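3.2 Cell Layout and Routine Upkeep

The Drunton cell was built to study how a two-armed robot with fingered hands handles shallow molded trays and the small parts stored beside them. Work began in September, and the layout has changed little. A yellow shelving table stands to the robot's left, with black trays on the upper level and small parts on the lower one. A gray plastic bin is placed in front of the robot, within reach of both arms. The arrangement is shown in Figure 4.
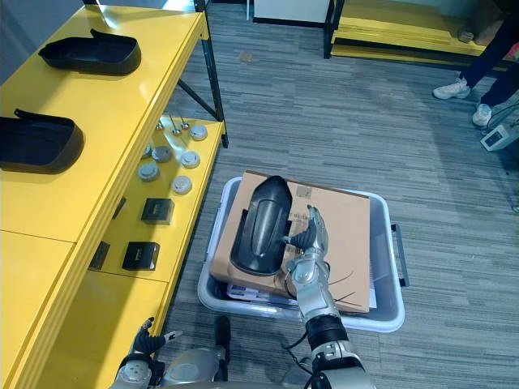

Before each session, the operator runs the Presum joint check, in which both arms pass through a fixed set of poses and every finger is opened and closed. Joints that fall outside the limits set at Skukbridge are zeroed again before any tray is handled. The finger pads are wiped with a dry cloth after each session and replaced after 2,000 grasps. Cables along the forearms are inspected for wear near the wrist, where bending is greatest - a worn cable is changed at once and the joint check is repeated.

Trays are held by the edge, which leaves the long inner surface clear of the fingers. Small errors in wrist angle grow toward the far end of the tray, and wrist calibration is therefore given priority over that of the shoulder. 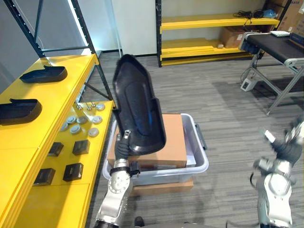
The maintenance log covers 171 sessions. Three wrist cables were replaced in that period, all under the procedure set out in the Gittins service manual. Shelf height was measured again after each replacement, and the stored tray poses were updated where the reading had changed.

Figure 4. The Drunton cell during tray handling.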